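Progress report to the Wirovel Fund
Project: Cataloging of the Flukonska letters, Kirnisbridge
Prepared by: Melati Raju
Date: June 25, 2022

Dear colleagues,

This is the second progress report on the cataloging project. It covers the period after our first report and until the end of May, with a few remarks on what happened in June. The budget table was sent to you separately in the form you asked for, so here I write mainly about the work, what is finished, what is late, and what we ask you to decide.

## 1. Where we are now

The Flukonska glassworks kept its incoming letters from customers, suppliers and former workers. When the works was closed, the letters came to Kirnisbridge in 11 boxes, and they stayed unopened for a long time. Your grant pays for the sorting, the cataloging and a simple printed guide.

All 11 boxes are now opened and sorted. The sorting gave us 2,963 letters, not including envelopes without contents, which we keep apart and describe only as a group. In the application we estimated a smaller collection. The difference comes mostly from the thin copy paper, where several letters were stuck together and looked like one sheet.

The catalog entries for the customer letters are complete. The supplier letters are described but not yet checked by a second reader. The letters from former workers are the slowest part and I explain this in section 3.

We are nine months into the project. According to the plan, the second reading of the supplier letters should be finished by this moment, and it is not. I expect it will be done before the next report.

## 2. How the catalog is made

I was asked by your office to describe our method in more detail than last time. I will try to do it shortly.

Each letter receives a number, and the number is written with soft pencil on the back, in the lower left corner. Then the reader fills in the form: sender, place, date, language, number of pages, and a summary of two or three sentences. The summary must say what the writer wants. In the beginning our summaries were too general, for example "letter about an order," and such a summary doesn't help anybody to find anything. Now we write "asks for replacement of lamp glass broken in transport, second request." It takes more time but the result is much better.

For the dates we have the following rule. If the letter has no date but the envelope has a readable stamp, we take the date from the stamp and put it in square brackets. If both are missing, we put a question mark and leave it. In the first weeks one of the readers gave probable dates from the handwriting. These were good guesses, but they were guesses, and we have removed them from the date field and moved them to the notes.

Names of places were another question. The same village appears with different spellings, sometimes in the hand of the same person. We keep the spelling of the letter in the entry and use one standard spelling in the index. The list of standard spellings is attached to the budget table as a second sheet. Please look at it if you have a colleague who knows the region, I will be thankful for corrections. 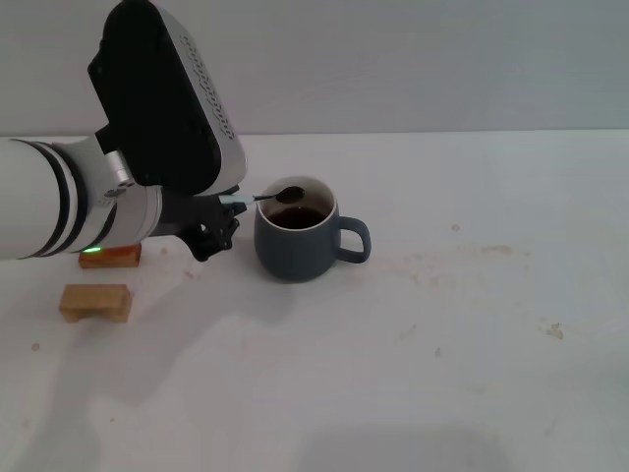
The index of persons is built in the same way, but it grows faster than we thought. Many customers wrote through an agent, and then both names must be in the index. With the agents we found something nice for future researchers: the same man signs for hotels, for a railway office and for a church, and from his letters one can follow how the prices changed. We did not search for this, it came out when the entries were put in order by sender.

## 3. The letters from former workers

This part of the collection was described in the application as "miscellaneous personal correspondence." I think this name was not fair to it. The letters are written by people who left the works and asked later for a certificate, for help with a pension, or only for news about old colleagues. Some continue over many years.

They are slow for the following reasons:

- The handwriting is difficult. The customer letters were mostly typed or written by clerks, while here the writers did not write often.
- Several letters are in a mixture of two languages, and the words for tools and furnace work are not in the dictionaries we have.
- The answers from the office are sometimes written on the same sheet, across the text of the letter, so two texts must be read from one page.
- Some letters contain information about illness and money problems of families who may still live in the area.

The last point is the one which needs your attention. The catalog will be open to everybody. We can't print in a summary that a certain man could not work any more and his wife asked for an advance, if his grandchildren live two streets away. At the same time it would be wrong to hide that the works received such requests and how it answered, as this is what the historians will want to know.

After some discussion in our small team we work like this for the moment. The full summary is written and stored. In the public version the name of the sender stays, but details on health and debts are replaced by a general phrase, for example "request for support." The full version can be read in the reading room after signing the usual form. If Wirovel has its own rule for such cases, please send it to us, and we will change our practice before the guide is printed and not after. 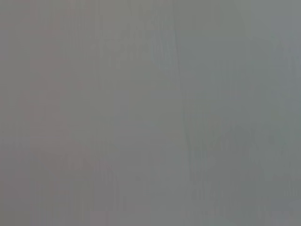 *Gray surface, very close and out of focus.*

I want to mention also the vocabulary list. While reading these letters we write down every work term that we can't explain. The list was meant only for ourselves, but two retired glass cutters came to the reading room in May and went through it with us for a whole afternoon. They could explain most of the words, and they did not agree on several others, so those entries have now two meanings. One word, which we had read as the name of a person, was in reality a kind of iron pipe. This person had already an entry in our index with eleven references. We have removed him.

I would like to print the list at the end of the guide. It would add a few pages. The printer says the price does not change if we stay under the next full sheet, and I believe we will.

## 4. Rooms and storage

The work is done on the upper floor of the Shiferaw building. The rent is as agreed and there is no change to report. In winter the heating was too strong for the paper, and after our request it was turned down in the storage room. We write the temperature and humidity in a notebook every morning, and the values were stable through the whole spring.

The new folders came later than promised, and the first delivery was in the wrong size. The supplier exchanged them without extra cost. In the meantime the sorted letters were kept in the old folders with a sheet of clean paper between, and now everything is moved over.

The lock of the storage room is also repaired. I mention it as it was an open point from your visit.
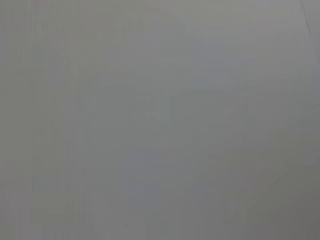

## 5. People and working hours

The project has three paid readers, all part-time. One of them was away for most of the spring for family reasons. She is back now and works with the same hours as before. We did not look for a replacement, as the training takes several weeks and it would be finished exactly when she returns. This absence is the main cause of the delay in the second reading - I prefer to say it openly.

The money which was not spent on her hours is still there. I propose to use it in autumn for longer hours of all three readers, so the second reading of the workers' letters can be done without hurry. This does not change the total sum but moves it between two lines of the budget. From the grant agreement I understand that such a move must be approved in writing.

My own hours were more than planned in the sorting phase and less than planned later. Over the whole period they are near to the plan.

## 6. Public side of the project

We promised one public evening per half year. The first took place in May in the reading room. We showed copies of customer letters with drawings, mainly of lamps and bottles, and read some of them aloud. The evening was longer than announced, as the visitors had many questions about when the works was closed and who decided it. Our letters don't say much about this. I had to answer that the decision was made in another office and those papers are not with us, and I am not sure that everybody was satisfied.

After the evening a family brought us a small notebook of orders from the packing room. It is not part of the collection and not part of the grant. We gave a receipt and will describe it later on our own time.

## 7. What we ask from you

1. A decision about moving the unused reader hours to autumn, as described in section 5.
2. Your rule, or your opinion, on personal information in the public catalog (section 3).
3. Agreement that the vocabulary list can be part of the printed guide.
4. The correct wording for thanking Wirovel on the title page. In the agreement there are two versions of the name, with and without "Fund," and I don't want to choose the wrong one.

For the first point an answer before the end of summer would be very helpful, so the readers can plan their time. The other points can wait until the text of the guide goes to the printer.

The next report will contain the final number of entries and a first proof of the guide. If you wish to see some finished entries before that, please write to me and I will send a selection from each group.

With kind regards,
Melati Raju
Kirnisbridge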